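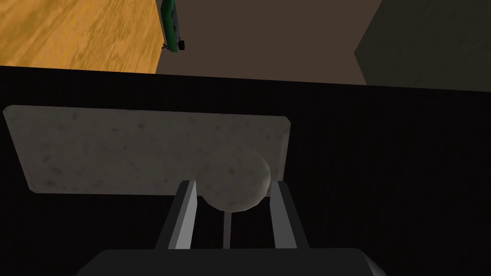

The old granite quarry at Merwood will close to stone cutting in October, and the town council wants to turn it into a public park with a small lake. The decision was made on Tuesday evening after a long meeting, in which residents could ask questions for more than two hours. For many families the quarry is a part of their own history. Its stone, gray and speckled with darker flecks like the ball shown here, can be found in the steps of the town hall, in the bridge at Ukoreck and in many garden walls of the region.

The company Pundent, which has run the quarry for the last 20 years, told the council that the good stone is almost finished. To go deeper would cost too much, and the water that comes in during winter is already a problem. The seven workers who are still employed there will be offered jobs at the firm's other site near Ukoreck. Two of them have said that they prefer to retire.

Stone was taken from the hill for a very long time. The oldest paper in the town archive which mentions it is from 1528, and it is a complaint. A farmer wanted to be paid for a field that the stone carts had destroyed. The archive does not say if he received his money.

According to the plan, the pumps will be switched off after the closing and the lower part will fill slowly with rain and ground water. A path will go around the upper edge, with a fence on the steep side. Swimming will not be allowed in the first years, until the walls have been checked for loose rock. Several residents were not happy about this point, and the council promised to discuss it again when the first report is ready.

The upper terrace, where the cutting sheds are standing now, will become a meadow with benches and a parking place for bicycles. Cars will have to stay at the bottom of the road. The Vasić nursery has offered over 500 young trees for the north side, mostly birch and pine, which grow well on poor ground. The planting will begin only when the heavy machines have left.

There is also a question about the old office house at the gate. It has been empty for a long time and the roof is in a bad condition. One group would like to make a small museum of stone work in it, with tools and letters from former workers. The council has asked for a price for the repair of the roof and for new windows before it decides. Until then the building stays locked.

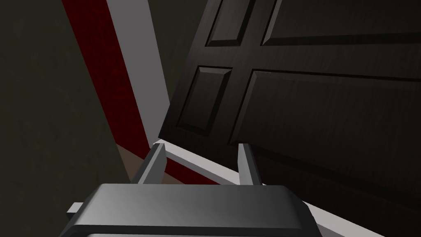 Dark wood panels beside a green wall, with a red band and a gray band between them.

Residents who have old photographs or tools from the quarry can bring them to the Merwood library during the normal opening hours. The full plan can be read there too, and written comments are accepted until the end of the month.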